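Laborbuch Klebtechnik, Eintrag 5. Januar 2026
Projekt Skurbridge, Nachprüfung Scherproben

Ausgangslage: Charge aus September, Klebstoff Brelell zweikomponentig, Fügeteile Aluminium, einfach überlappt. Viola Piras hatte beim ersten Durchgang zu große Streuung gemeldet. Verdacht zunächst auf Mischfehler. Tarek Erraji hält die Oberflächenvorbereitung für wahrscheinlicher, ich inzwischen auch.

Vorbereitung der neuen Proben:
Entfetten mit Isopropanol, fusselfreies Tuch, Wischrichtung nur einmal. Anschleifen mit Körnung 80, kreuzweise, danach nochmals entfetten. Ablüften offen auf dem Gitter. Beim alten Satz ist im Protokoll nur ein Entfettungsgang vermerkt, und zwar vor dem Schleifen. Das erklärt noch nichts, ist aber der einzige dokumentierte Unterschied in der Vorbehandlung.

Klebstoff aus der Doppelkartusche, statischer Mischer, die erste Strangportion verworfen. Schichtdicke über Glasperlen eingestellt. Überstand an den Stirnseiten vor dem Gelieren abgezogen, an der Längskante stehen gelassen. Bezawit Fikre wollte auch die Längskante sauber haben; für den Vergleich mit dem alten Satz bleibt es aber bei der bisherigen Geometrie. Wenn wir das ändern, dann für alle Sätze gemeinsam.

Aushärtung: Raumtemperatur über Nacht, danach Nachhärtung im Ofen bei 80 °C, Dauer 4 h. Thermoelement liegt an der mittleren Probe, nicht an der Ofenwand. Die Anzeige am Regler lief beim Aufheizen voraus, die Haltezeit wurde deshalb ab Probentemperatur gerechnet. Abkühlen bei geschlossener Tür.

Zugversuch: Traverse 3 mm/min, Vorkraft wie bisher. Spannbacken neu ausgerichtet, Ausgleichsbleche an beiden Enden eingelegt. Beim alten Satz fehlten die Bleche auf einer Seite, laut Notiz von Elisa Pace »nicht vorrätig«. Damit kommt ein Biegeanteil in die Klebfuge, der je nach Einspannung verschieden ausfällt. Für die Streuung ist das aus meiner Sicht der zweite Kandidat neben der Reinigung.

Ergebnis vorläufig: Bruchbild überwiegend kohäsiv, an einer Probe adhäsiver Anteil am Überlappungsende. Diese Probe ist nicht aussortiert, sondern markiert (Kennung 205) und liegt getrennt in der Schale. Kurven sehen bis zum Kraftmaximum gleichmäßig aus, kein Nachrutschen in den Backen erkennbar. Auswertung der Festigkeiten erst nach Vermessen der Klebflächen; die Nennfläche nehme ich dafür nicht mehr.

Offen:
– Klebflächen unter dem Messmikroskop ausmessen (Tarek)
– Restproben der September-Charge mit Ausgleichsblechen ziehen, sonst lassen sich Reinigung und Biegung nicht trennen
– De Luca wegen Lagertemperatur der Kartuschen anfragen, Lieferschein ist unvollständig
– Kelly Bragança in Bistport Zwischenstand schicken, ohne Zahlen
– Kalibrierschein Kraftaufnehmer heraussuchen und hier einkleben

Nachtrag: Die Schleifscheiben im Schrank sind gemischt einsortiert. Vor dem nächsten Satz Körnung auf der Rückseite prüfen. Außerdem den Isopropanol aus der Spritzflasche nicht mehr verwenden, Abfülldatum unleserlich. Neue Flasche ist angebrochen und beschriftet. 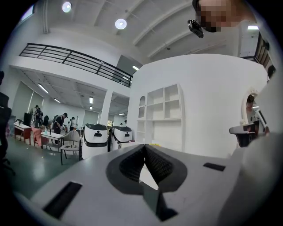 Warum wird die Haltezeit nicht ab Erreichen des Sollwerts am Regler gerechnet?

Der Regler misst die Ofenluft. Die Fügeteile samt Vorrichtung kommen später auf Temperatur, und die Klebfuge wäre sonst kürzer nachgehärtet als im Protokoll angegeben.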